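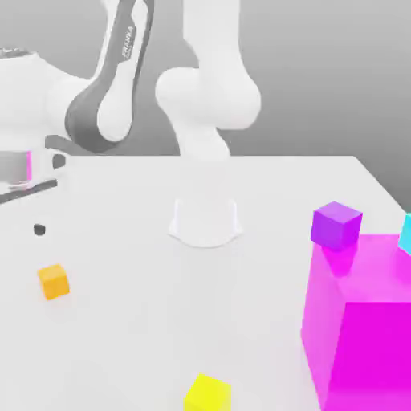 My shower has been running lukewarm for two weeks and I finally started writing things down, so I'm posting the whole log to the ticket like support asked. The heater is a Vamell tankless, the smaller wall model, put in when we moved into the Jarkside apartments. We'd just painted the bathroom, and I'd gone for white on white with a gray wall behind, same as the white tabletop and gray wall up top, so I was really hoping not to cut into anything. Spoiler, I did have to take a panel off.

Search this board Search Advanced

Ticket status: open, waiting on customer

First try. Set the dial to max and let the shower run. It got hot, then slid down to lukewarm and stayed there. Kitchen sink stayed hot the whole time, so I figured the heater was fine and the problem was somewhere past the tee.

Second try. Pulled the shower head and soaked it in vinegar overnight. Tons of scale came out (gross!) and the spray is much nicer now, but the temperature was exactly the same. I had a cheap probe thermometer in a bucket and it topped out at 90 degrees. The neighbor's hits 104 without trying, not that I'm jealous.

Third try. Cleaned the inlet filter on the heater. Shut the cold valve, unscrewed the little cap, got water down my sleeve, rinsed the screen under the tap. A bit of grit and one flake of something green. No change at the shower.

Fourth try, Thursday, April 23, 2026. Took the trim plate off the shower valve and found the plastic limit stop, the toothed ring that keeps you from scalding yourself. Mine was turned way over to the cold side. I moved it two teeth and ran it again, and the bucket read 108! Put it back one tooth because that was a little much, and now I'm happy.

Still open for me: the heater clicks when the kitchen sink and the shower run together. Storkiton sells a replacement flow sensor for up to 52 dollars, and I'd like to know if that's worth buying before I order one. Error light has never come on. I can send the serial number if you need it.

Comments

piatek_fan: Same ring on mine, the plumber had left it all the way over. Took me a whole winter to find.

coldfeet32: Don't buy the sensor yet. Mine clicked for years and it was just the gas valve stepping up.

tilegrout: Which way did you turn it? Mine has no markings.

Reply from me: Counterclockwise on mine, one tooth at a time, and test it with the bucket before anybody gets in.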